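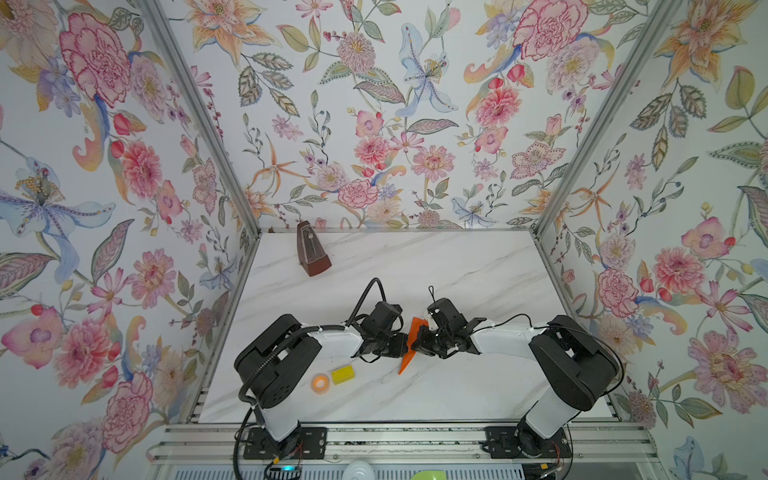
I spent the summer getting a short film ready to apply for a small post-production grant, and I'm going to write down how the application went while I still remember it. The film is called Bratari and nearly all of it takes place in one kitchen. Three walls with floral wallpaper and a white marble-patterned tabletop will get you a long way with a set like that, and art department money was never our problem. Sound and color were. Thread.

The grant is run by Sendon, a small film office in Rultia. It covers sound mix, color and the delivery files. It does not cover editing, music rights or subtitles. I read the rules three times before I noticed the part about subtitles.

Maximum length is 15 minutes including credits. Our cut was longer than that in May. If you are close to the limit, ask whether they count the funder logos at the front. Sendon does count them. Other funds I've applied to don't.

The award is 3650 euros per film. It is paid in two parts, one when you sign and one when they accept the files. So you need to be able to pay the sound studio before the second part arrives, or find a studio that will wait. Ask the studio early.

I directed and wrote. Luana Tavares produced. The company on the form is Cuadros, which is hers. Individuals can't apply to this one. If you don't have a company, you need a producer who does, and that person needs time to read the contract as well.

Documents they asked for: the cut as a private link, a one-page synopsis, a director's statement, a full budget, a finance plan, a post schedule, proof that you own the script, and signed agreements from everyone on screen.

The signed agreements took the longest. We had them all, but one was a phone picture of a page with the bottom missing. The actor was away working on a tour and it took more than a week to get a clean copy. Check yours on the day you collect them.

Proof of script rights: I wrote it myself, so I thought this didn't apply to me. It does. There has to be a paper where I, as writer, give the rights to the company. Luana had a standard form and we signed it in her car outside the copy shop.

Director's statement. My first version was two pages about my grandmother. Luana cut it to half a page and kept one sentence about my grandmother. I was annoyed for a day. The half page is better and it says what the film still needs, which the long one never did.

If the grant is for sound, write about sound. Our film has a long stretch where two people argue in the next room and we stay in the kitchen with the sister. How clear those voices are changes what the audience knows. That went in the first paragraph.

Budget. They want the whole film, including the shoot that is already over, with real costs. Then a second column for what is left. I had receipts in a shoebox and in three email accounts. Two evenings to sort out. Not hard, just boring.

Put in the work people did without pay. There is a line for it. We left it empty on an earlier application to a different fund and they wrote back asking how we shot four days with no camera crew.

Finance plan means where the money comes from. The two totals have to match to the cent. Ours was off by a few euros because of a bank fee. The online form won't let you submit until they match, and the error message doesn't tell you which line is wrong.

The post schedule should have slack in it. We put the mix and the grade in the same week to look efficient. Rigoberto Villanueva, our sound mixer, asked when he was supposed to get the final picture. Fair question. We moved the grade earlier and added a week between them.

Get a real quote from the studio, on paper, with their name on it. Rigoberto's first one was a text message with a number in it. He sent a proper one the next day, with the room, the hours and the file types listed separately. The panel asked about it, so I'm glad we had it.

Yes, there is a panel. After the first reading they invite a shorter list of films to a video call. They told us they take up to 40 applications per round and close the form when they have them, even if the deadline hasn't come. We sent ours nine days early for that reason.

The call was short. Three people from their side, Luana and me from ours. We had five minutes to present and then questions. I had prepared slides and didn't use them because screen sharing was turned off. Have a version you can say out loud.

Questions they asked, as I wrote them down after:
Why did you stop at this cut?
What will you change if you don't get the money?
Who speaks to the festivals, the director or the producer?
Is the music cleared?
Who is paying for subtitles?

On music: there is a radio in the kitchen and a song plays on it for eleven seconds. We recorded our own song so we wouldn't have to clear one. The singer signed a form too. They wanted to see that form and I had it open, so that part went quickly.

On what we change without the money: I said we would mix it in stereo at home and send it to fewer festivals. Luana thought I should have said we'd keep looking for funds. Both are true. I don't know which answer is better.

On subtitles: Cuadros is paying. I had translated the dialogue already and a friend of Luana's is checking it. If you translate your own film, give it to someone who has never read the script. Mine had a joke in it that made no sense to her at all.

Some things about the cut itself, because people ask me what a panel wants to see. I can only say what we sent. Temp sound, no color, a title card in a plain font. I put a text at the front saying which parts were temporary. Nobody complained about the rough sound.

We did fix one thing before sending. In one scene you couldn't hear a line that the plot depends on. I didn't want them guessing, so Rigoberto cleaned that one line and left the rest alone. That took him an hour.

Don't send a link that expires. Ours was set to close after thirty days, and the panel was still watching in week five. I only saw it because I went in to change the password. Set it to stay open and put the password in the form, in the box they give you for it.

I was asked in a reply last week whether it is worth applying to a fund this small. For us, yes. The sum covers the mix and most of the color. The form took the same time as the bigger one we did last year, but I could reuse the budget and the synopsis from that one.

If you've never applied anywhere, do the budget first. I did the synopsis first because I like writing. Then the budget showed we couldn't afford a day of pickups I had described in the schedule, and I had to go back and rewrite three documents.

The results came by email on September 23, 2020. 2 films were chosen in this round and Bratari is one of them. I read the email in the supermarket and called Luana from the parking lot. She had already seen it and was waiting to see how long I'd take.

What happens now: contract first. It says the Sendon logo goes in the end credits, alone on a card, for at least three seconds. That counts toward the length. So I have to take three seconds out of somewhere, and the editor and I are still talking about where.

The contract also says they can show the film once a year at their own event in Rultia, without a fee. Luana asked them to add that this starts after the festival run. They agreed in one email. Read these things and ask. They were friendly about it.

Picture lock is next week. Then color, then a week of nothing, then the mix. I'll be in the room for the last two days only. Rigoberto prefers to have a full pass done before a director sits behind him, and after our last film together I understand why.

A few people wanted the budget layout. I can share the empty version, without our numbers. It's a spreadsheet with two tabs and the unpaid work line is at the bottom of the first one. Send me a message and I'll pass it on this weekend.

Next round, as far as I know, opens in May. Check the rules on their page then, because they changed the length limit once already. If you're applying with a documentary, write to the office first. I only know how it works for fiction.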